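Baskets, Cloths and a Good Clear-Out

October 25, 2019
By Liliana Negri

I have been meaning to write something about baskets for this newsletter for a very long time, and every month something more urgent has pushed it aside (the boiler, the car park, the great biscuit tin question), so I am delighted to have a bit of room at last. If you have been anywhere near the sewing room at Hever this October you will know that we have been sorting out the cupboards, and that a good deal of what came out of them was wicker.

We put a white cloth over the table first, as my mother always did before any sort of sorting, and I do recommend it. You can see what you have, nothing gets scratched, and when you have finished you gather up the corners and shake the whole lot out of the back door.
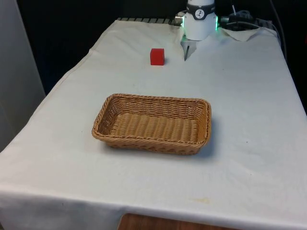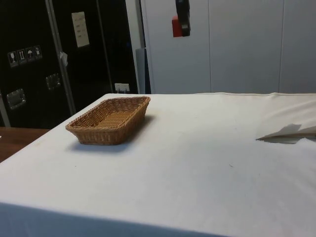 A plain rectangular basket with rounded corners, in that lovely light tan colour, is the shape I would choose if I were only allowed one. Round baskets are charming but they waste the corners of a shelf, and the deep ones with lids turn into a sort of well where single gloves go to live for years. Give me sloping sides and a flat bottom every time! It will take bread on a Sunday, or the post, or a row of cotton reels, or the apples that Gianni Monti brings us by the bagful every autumn whether we have asked for them or not.

When I said as much over tea, Morena Grasso told me I was quite wrong about lids, that a lid is the only thing standing between a knitter and a cat, and that she would sooner give up her kettle than the big lidded hamper she keeps beside her chair. I have no cat, so I had to give way on that one, and I promised I would put it in. She also asked me to say that anyone lining a basket for wool should use something smooth, an old pillowcase for preference, as bare wicker will catch at anything fluffy and you will be picking out little tufts until Christmas.

Now, cleaning. Most of the baskets that came out of our cupboards wanted nothing more than a soft dry brush, worked along the weave and then across it. I use an old shaving brush, but a clean paintbrush does just as well. Turn the basket upside down and tap the bottom before you start, over a sheet of newspaper if you are fond of your carpet. If it is still grubby after that, go over it with a cloth wrung out in warm water with the smallest drop of washing-up liquid, and then let it dry slowly, well away from the radiator. I ruined a perfectly good bread basket at home by putting it on top of the boiler overnight. It went so brittle that the rim cracked the next time I picked it up, and I was cross with myself for a week.

A basket that has gone dry and creaky can often be helped by a fine mist of water from a plant sprayer. Do the underside first, leave it an hour, and do it again if it seems to want it. While it is slightly damp you can also coax a squashed side back into shape, with a couple of heavy books inside, and leave them there till morning.

As for the cloths, we found more than 40 of them, which surprised everybody, and they have all been unfolded, looked over and put back in some kind of order. Creases don't worry me in the least on a working cloth. For small yellowish marks on white cotton I soak the place in cool water first, then rub in a bit of plain soap and leave it for an hour before it goes in the wash. Old marks may need doing twice. If one refuses to shift, I fold the cloth so the mark hangs at the back and think no more of it, and the really hopeless ones can be cut up for dusters.

We are keeping 10 of the baskets for the room itself, for patterns, scissors, ribbon and so on, and Ji-hoon Chae is writing labels for them in his beautiful neat hand. They will be tied on with string, so please don't stick anything to the wicker, however tempting, as the glue never comes off properly. The others will go on the stall at the Dirketby fair, priced at £2 each, and I would be very glad of some help carrying them across from the car. They weigh next to nothing but they are awkward things to hold, and they don't stack nearly as well as you would hope.

If you have a basket at home with a loose strand or a rim coming undone, do bring it along to the next open afternoon. Ermanno Santoro has offered to show us how to tuck in a new length of cane, soaked beforehand so that it bends without splitting, and he has asked people to bring a pair of small pointed snips if they own some. We have a few pairs to lend. Tea will be in the usual place, and there will be apple cake, for reasons you can probably guess.

Names for the mending table on the sheet by the door, please, or ring me at home in the evening, but not during supper.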